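April, morning, dye bench

Second round of the madder baths on the Pornovero wool. First round came out too brown, so this time I kept the pot under 57 C the whole way and let it sit longer. I used 265 g of dry yarn, scoured last night in the usual soap and left to soak in plain water until I was ready for it.

Alum at 10 percent of yarn weight, cream of tartar at half that. The Dai alum dissolves slower than what we had before. It needs a full kettle of hot water and stirring, or it sits on the bottom in lumps and you get pale patches on the lower skeins. I lost one skein to that in the first round.

Madder was the Zastenix ground root, the coarse bag. Tied it in muslin this time - the loose powder took forever to rinse out. Color started moving into the wool in the first half hour and then slowed down. Held for 8 hours with the lid on, checked the thermometer whenever I walked past. It drifted down twice and I turned the ring up a notch.

Pulled one skein early and kept it apart. It is a soft orange, nice enough for the stripe but too light for the main body. The rest went to a brick red, closer to what we want. The exhaust bath still has color in it, so I put the small cotton samples in and left them.

Water matters more than I thought. The tap water here is hard and the red seems to like it. The batch I did with rain water last fall was duller. Next time I want to split one skein between the two and dye them side by side.

Still to do: wash test with the Skinow soap, light test in the south window, write the recipe card. Muslin bags need to be boiled before anyone uses them for yellow.

Recent entries
Weld on silk, second try
Scouring notes, gray fleece
Iron dip and how long is too long
Walnut hulls, cold soak

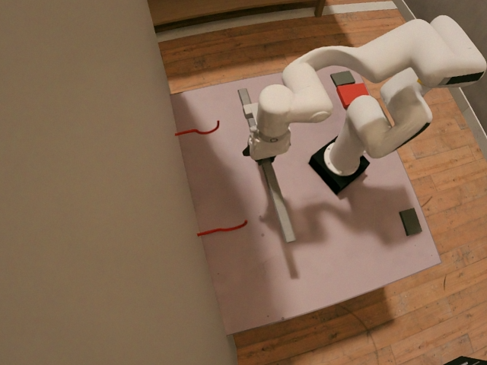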